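Teaching Jata to Pick Up Squashy Things: our project report

Robotics club, Keltomwood College, 21 June 2021

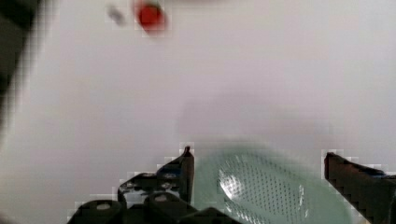
What we were trying to do

Our arm is called Jata (the name came with the club, don't ask me) and until this year all it had ever picked up was hard stuff, mostly blocks. Blocks are easy! You close the fingers until they stop and off you go. I wanted to see if we could get it to handle soft, flat or slippery things with the same two fingers and no new parts, as we'd spent nearly all our money in November on a replacement motor.

So we made a list of test objects and I got the job of writing the grip routine. The pale green one with the dots all over it was my favourite and also the one I swore at most.

How we set it up

We worked on a plain white table so the wrist camera had a clean background. Lovely idea, except shiny things throw a bright streak back at the camera and the software kept deciding the streak was an edge. We ended up shutting the blinds on the sunny side and turning the exposure down a bit, which helped.

Each object got 20 tries with the old block routine and then 20 with mine, so 40 altogether. The fingers start wide open, the arm comes down over the object, and my code closes them in small steps, checking the motor current each time. If the current creeps up slowly it's probably something soft, so it stops early.

What happened

For the green one, the old routine managed 11 good lifts... no, sorry, that was the sponge, I've mixed my tables up again. Both are in the appendix. Across the whole afternoon of green tries, old code and new, we had 31 good lifts out of 40, and most of the drops came from the old routine squeezing too hard so the thing slid out sideways.

Frames taken while the arm was still moving were too blurry for the edge finder, so I added a pause before it looks. It makes the whole thing painfully slow (30 seconds for one pick!) but I'd sooner have slow than wrong.

Still to do

The pause needs to be shorter. I'd also like to try rubber tips on the fingers, and the Broltamwood club have offered to lend us theirs over the summer. My code is in the shared folder under "softgrip", and please read the comments before you change the current limit.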